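**Mittwoch, Teleop-Platz, Metallteile aus der Lochschale ins blaue Raster**

Heute endlich ein Tag, an dem fast nur vorgemacht und kaum geschraubt wurde. Ziel für das Projekt Lovach bleiben 500 Durchläufe, wir stehen bei 333. Davon sind 53 von heute, und die sind richtig schön geworden!

Aufgabe wie gehabt: Metallteil aus der gelochten Schale nehmen, über das Raster heben, in ein freies Fach legen. Beide Arme dürfen. Ich habe am Vormittag nur links gefahren und erst nach der Pause mit rechts angefangen, weil ich die Griffe erst wieder in die Finger kriegen musste. Ein Durchlauf endet, wenn das Teil liegt und der Greifer wieder frei über dem Tray steht.

Was ich beim Durchsehen jedes Mal toll finde, ist die Sicht am Handgelenk. Man sieht beim Anfahren die Stege, die schon belegten Fächer und sogar den anderen Greifer mit seinem Teil zwischen den Fingern. Für die Policy ist das Gold wert, in der Kopfkamera verdeckt der Unterarm ja immer irgendwas.

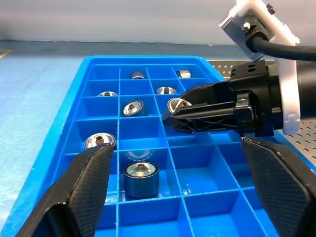 Beltrán meint dazu, die Handgelenksicht sei schon gut, aber ich würde beim Ablegen zu lange über dem Fach stehen. Das Netz lerne dann das Zögern gleich mit, und man solle lieber einen leicht schiefen, flüssigen Durchgang behalten als einen perfekten mit Denkpause.

Stimmt leider. Hab mir die Kurven angeschaut, die Pausen sind deutlich zu sehen, vor allem vor Fächern mit belegten Nachbarn. Ab Durchlauf 300 wird es besser. Sechs Durchläufe mit ganz langem Stehen habe ich rausgeworfen (zählen in den 333 nicht mehr mit).

Was beim Fahren hilft:

- Blick aufs Zielfach, bevor die Finger zugehen
- Teil möglichst am Rand fassen, die mit Stellschraube nicht quer über die Schraube
- Beim Loslassen die Finger nur halb öffnen, sonst drücken sie gegen den Steg
- Den freien Arm vorne parken und da lassen 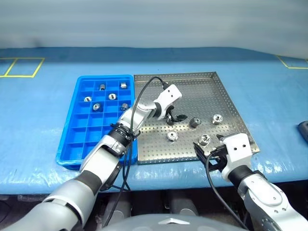 *Linker Greifer an einem Teil in der Lochschale, rechter Greifer offen am vorderen Rand.*

Liegende Teile sind nach wie vor die spannendsten. Von oben gegriffen drehen sie sich gern weg, mit etwas schräg gestelltem Handgelenk klappt es viel öfter. Ich habe beide Varianten drin gelassen, aber im Log markiert (`lage=seite`), dann kann man später getrennt trainieren. Sokov hatte vorgeschlagen, die liegenden vorher aufzustellen - dagegen bin ich sehr, in echt stellt sie uns auch keiner hin.

Nach der Pause dann rechts. Spiegelverkehrt denken dauert, danach lief es fast von selbst. Die Kraftrückmeldung auf Stufe 2 ist ein Riesenunterschied, man spürt den Kontakt mit dem Fachboden und lässt im richtigen Moment los. Bitte so eingestellt lassen!

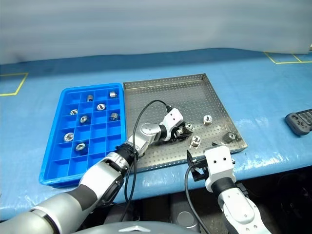

*Acht Teile im Raster, vier noch auf dem Lochblech.*

Offen:

- Astus-Export nochmal anstoßen, beim letzten Mal fehlten die Greiferöffnungen
- mehr Starts mit fast vollem Raster, bisher ist vorne meist alles frei
- Verteilung links/rechts prüfen, gefühlt viel zu viel links
- Kabel am linken Handgelenk: Schlaufe vor dem nächsten Block anschauen, ob sie bei weit gestrecktem Arm noch genug Luft hat

Wenn der Export sauber ist, lasse ich über Nacht ein erstes Training auf den 333 laufen. Bin sehr gespannt, ob man den Unterschied durch die flüssigeren Durchgänge schon merkt.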